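The Small Table: A Gallery
Home > Gallery > Tables and What Is On Them
Posted Oct 20, 2023
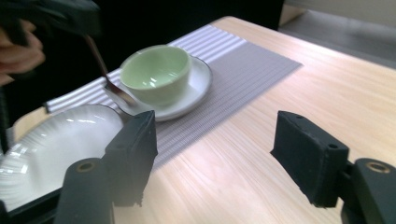 Green cup, white saucer, spoon at the saucer's rim. The striped mat has been laid on the diagonal.

We have been promising a page of table settings since April, when Mircea Olteanu rearranged the front room at Custura and declared that the old tablecloths were finished. They were finished. One of them had a map of the Danube on it and a burn where Vienna should have been.

In their place came placemats, which are cheaper to wash and easier to argue over. Mircea likes them at an angle. Everyone else in the house likes them square to the edge, and goes round straightening them after he has left the room. We leave you to guess which party had been through last.

A few notes on the pieces, as people do write in and ask.

The cup
Pale green, small and deep, with a thick rounded rim that is kind to the lip and hard to chip. It came from a shelf at Wokotari labelled "seconds", though we have looked it over several times and failed to find what it did wrong. It holds enough coffee for one conversation. Those wanting two conversations are given a mug.

The saucer
White, round, with a raised rim. It did not arrive with the cup and the two had never met before they got here. We tried the green saucer that was meant to go with it and the whole thing looked like a dentist's waiting room.

The spoon
Metal, with a slender handle. There is a drawer of these at Custura and they breed with the forks. Mircea is of the opinion that a spoon should rest on the saucer and never stand in the cup, and he has been known to move other people's.

The mat
Finely ridged, with broad bands of white and grey at one end and plain grey for the rest. The ridges are handsome and they hold crumbs like a grudge. Shake it out of the window, then look down and apologise. We bought ours from Cuturico, catalogue number 879, and they have since changed the numbers, so please don't write to them quoting it.

The bowl
White, wide and shallow, ribbed across the inside. It was bought for soup, but soup goes cold in it while you are still looking for the pepper. It has done better with plums. The Bălan side of the family has one just like it, and there is a long-running disagreement over whether theirs is ours.

The table
Light wood, bare apart from the mat and whatever is standing near it. It gets oiled when somebody remembers and wiped when somebody is coming.

More settings will go up once we agree on them. Up to 30 are planned, which is optimistic given that this one took since April. Requests for the soup tureen have been noted and will be ignored until the lid is found.

Next gallery: Jugs
Back to all galleries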